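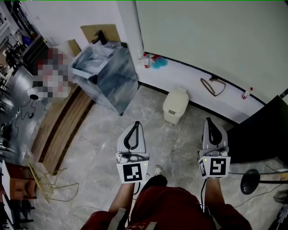 One of our classmates at Cilten wrote back that a ledge by the wall collects bottles and cloths simply by being there, and that no bin would change it. I half agree. Our group report claims a bin near the ledge cut the clutter in 2 weeks — I doubt it. We made 13 checks, all in April, and boxes on the floor were never counted. The Butt checklist has no line for cables either.

Print this page | E-mail this page

© Cilten Student Projects | Contact | Back to top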